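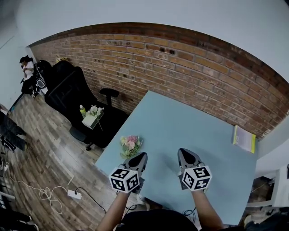
The Table Came First

I painted my work table blue in February, and I've been bossing the rest of the room around ever since.

If you've ever worked at home you know how this goes. You get one decent surface and suddenly everything near it looks shabby. Mine is a pale, milky sort of blue, the color of a kitchen in somebody's beach rental, and I mixed it myself after buying and hating 4 little sample pots from Podeck. The one I loved best on the card (Harbor Mist, never again) went on like toothpaste. So I tipped the two least bad ones together in a yogurt tub, stirred, and there it was. I have no idea of the ratio. If it chips, I'm in trouble.

The table itself I bought from Dezső Boros, who clears out old offices and stores the contents in a garage with terrible lighting. He wanted 100 dollars for it. I offered 40, thinking we'd meet somewhere in the middle, and he told me to go home and think about my behavior. I paid the 100. It took up the whole back of his van and we had to turn it on its side to get it up my stairs, scraping the wall all the way, and I've stopped noticing the marks except when my mother visits.

What I wanted was size. My old desk was one of those slim things made for a laptop and a cup of coffee, and I am not a laptop-and-coffee person. I spread out. I like to push one job to the far corner and start another in front of me, and I like room for something that has no job at all, like flowers. A small bunch in pink and cream does a huge amount on that blue! I'm not fussy about vases either. Half the time I lay the flowers straight down on the table while I hunt for something to put them in, and they look so good lying there that I leave them longer than I should.

Then there's the wall. When I moved in, the brick was hiding behind plasterboard, and Ferenc Pálfi came over to cut what he called an inspection hole. By dinner the inspection hole was eight feet wide and we were both the color of flour. I'd been warned that exposed brick makes a room dark, and I suppose it does a bit, but the color is so warm, all those oranges and tans and rusty reds jumbled up together, and every so often a little dark hole where somebody once hung something. I've left them all. Ferenc wanted to fill them. We still argue about it.

Brick is also dusty, which I should mention before you go attacking your own living room. For the first month I wiped red grit off everything I owned. I tried a sealer from Bognár on a patch low down behind the table, where it wouldn't show, and it turned the brick shiny, like a ham. A second one, from Griltley, dried flat and I used that on the rest. It cost 39 dollars a can and I needed more cans than I'm going to admit to in print. The shiny patch is still there.

The ceiling is white and so is the short stretch of wall at the right-hand end of the table, and on the far left I went with a gray-blue that's a quieter cousin of the tabletop. I'd planned on white there too. But I had the gray-blue left over from the hallway, it was late, and the roller was already wet. Best thing in the room after the brick, and I'd never have picked it off a card.

Things I'd do differently: I'd sand between coats, for a start. I did it once and then got bored, and there's a ridge near the front edge that catches my sleeve. I'd also sort out the cables. I bought a tray from Widus that's supposed to screw on underneath and hold the whole mess, and it has been sitting in its box on top of the fridge for weeks. I keep meaning to borrow Ferenc's drill, but then he'd be in here with the drill, looking at the holes in the brick.

Next on the list is a lamp. Something tall, with an arm, maybe yellow. Dezső says he has one in the garage and that he isn't discussing the price over the phone.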